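Elby Practice Table: Frequently Asked Questions

Last updated 2025-12-12 by Abílio Mota, customer support, Meireles

What is the Elby Practice Table?

It is a simulation package for people who want to learn or to test pick-and-place work with a robotic arm, without having the arm. You install it on your computer, you open a table, and you write the program that moves the blocks. The same program can later be sent to a real arm, if your laboratory has one of the supported models.

Who is using it?

Mostly technical schools and small integration companies. We have also some private users who study by themselves in the evening. The product was first made for the training center in Muldale, and many of the exercises still keep the order of their course.

Do I need to know programming?

A little. If you have written short scripts before, you will manage the first lessons. The commands are in plain English, and each one has a page in the manual with a working sample that you can copy. For persons who never programmed we recommend to begin with the block editor, which is included in the price.

What does the package contain?

The simulator, 40 exercises, the manual in PDF and the block editor. The teacher edition adds an answer book and a tool to follow the results of each student. Both editions include support by e-mail for 13 months from the day of purchase.

What do the exercises look like?

All basic exercises happen on a plain white table, with colored blocks and one arm. We keep it simple on purpose, so the student looks at the motion and at the grip. You can change the position and color of every block in the scene file, and save your own version with a new name.

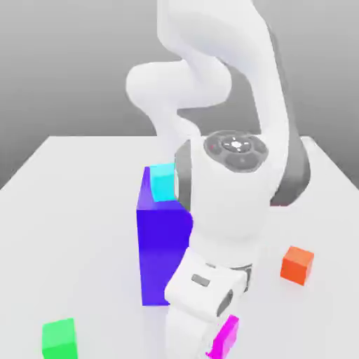
Tabletop with colored blocks in the simulator. The small cyan cube stands on the tall blue block, and the hand is low beside the magenta cube.

Why do some exercises have a tall block?

It makes the path planning more interesting. With only small cubes, a student can lift a few centimeters and travel in a straight line, and it will go well. With a tall block in the way he must think about where the elbow and the wrist will pass, and also the hand. Stacking on top of the tall block comes in lesson 4, and please do not skip the lessons before it.

The view is hidden by the arm. Can I move the camera?

Yes. Hold the right mouse button and drag. You can also fix a second view in the corner of the window from the menu View, Add Camera. Many teachers ask their students to solve the exercise with one camera only, as occlusion is a usual difficulty in real installations also.

Is the physics realistic?

For rigid blocks, we are satisfied with it. Contact, friction and weight are calculated, and a cube which is gripped badly will slip. Soft objects, cables and liquids are not supported. The light and the shadows are only for the look and have no influence on the calculation.

Which computer do I need?

Any desktop or laptop with a dedicated graphics card from the last years should be enough. On older machines, please reduce the shadows in Settings first. The installation needs 800 MB of free space. A tablet will not work.

Can I use one license on two computers?

You can install it on as many as you want, but only one can be active at the same time. To change, close the program on the first computer and sign in on the second. Schools can ask for a shared license, which is managed by the Iseck license server inside your own network.

Do you offer training?

Yes, Leopoldo Beltrán gives an online course for teachers two times in the year. The next one is in May. Places are confirmed by e-mail after the payment is received.

Can I return the product?

If the license key was not activated, you can return it and we pay back the full amount. After activation we cannot take it back, so we advise you to try the demo version before. The demo has the first exercises and no time limit.

My question is not in this list.

Please write to us with the support form and add your license number and the log file, which you find under Help, Save Log. We answer in English, Portuguese and Spanish.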